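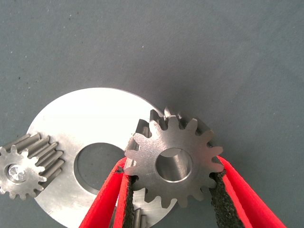
Automated Assembly Lab, Unit 6: Setting Up and Looking After the Gear Cell
Instructor: Salamatu Abugri
Lab support: Domingo Toledo

Reading before lab: Risberg cell manual, chapters 2 and 4. Bring your logbook.

1. What the cell does

The cell picks up steel spur gears and places them for the Fastura gearbox exercise. The arm has a two-finger gripper with replaceable pads. Most faults students report in this unit come from one of two places, the cabling or the pads. We cover both before anyone writes a program.

2. Cable check

Do the cable check with the arm stopped and power off at the main switch. Start at the base connector and follow each cable by hand to its other end. Write both ends in the logbook. If you find a cable with no entry, tag it and ask Domingo before you unplug it.

Push each plug in fully. A half-seated plug can pass the startup test and drop out later when the arm moves quickly. Check that no cable passes under a bracket foot or lies where people walk. Adapters should sit flat with slack on both sides.

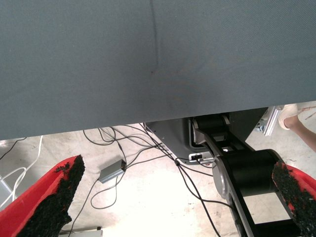 Figure 6.2. Base connector and floor cabling, with the adapter box in line.

When you have finished, power up and wait for the controller to report ready. Run the slow test move, program 737, with one person at the stop button for the whole run. Watch the cables during the move and ignore the screen.

3. Pads

The pads are rough and give a little under load. This helps on gear teeth, where a hard finger touches only one or two tooth tips and the part can turn in the grip. The cost is wear. Look at each pad from the side and along its top edge.

Replace a pad if:
it has lifted from the finger anywhere along the inner face
a tooth mark stays in the surface after the part is released
the two pads no longer meet evenly when the gripper is closed

A ragged top edge alone is not a reason to replace a pad. Note it and check again next session. A pair can last up to 50 hours of lab use, less if parts come in with burrs. Always change both pads together.

To change them, peel the old pad from the tip down, clean the finger with a dry cloth, press the new pad on from the bottom up, and close the gripper at low force for 60 seconds. Then redo the finger zero. Murray Desjardins lost most of a lab in May by skipping the zero, and every pick after that was off to one side.

4. Pick check

Use one gear, lying flat, with nothing else inside the jaw opening. Go through these in order.

Step 1. Open the gripper fully and jog to the approach point. The gear should lie ahead of the fingertips, between them.
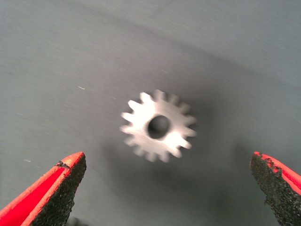

Step 2. Lower at slow speed until the pads are level with the teeth. Stop if a fingertip touches the table.

Step 3. Close at low force. If the gear slides sideways before both pads touch it, correct the approach point and start again from Step 1.

Step 4. Lift, hold for a count of ten, and look for rotation in the grip. Set the gear down and repeat four more times.

5. To hand in

One page per pair: the cable list, pad condition left and right, and the result of all five picks. Leave it in the tray in room 227. Questions about the controller go to Nicanor Troncoso.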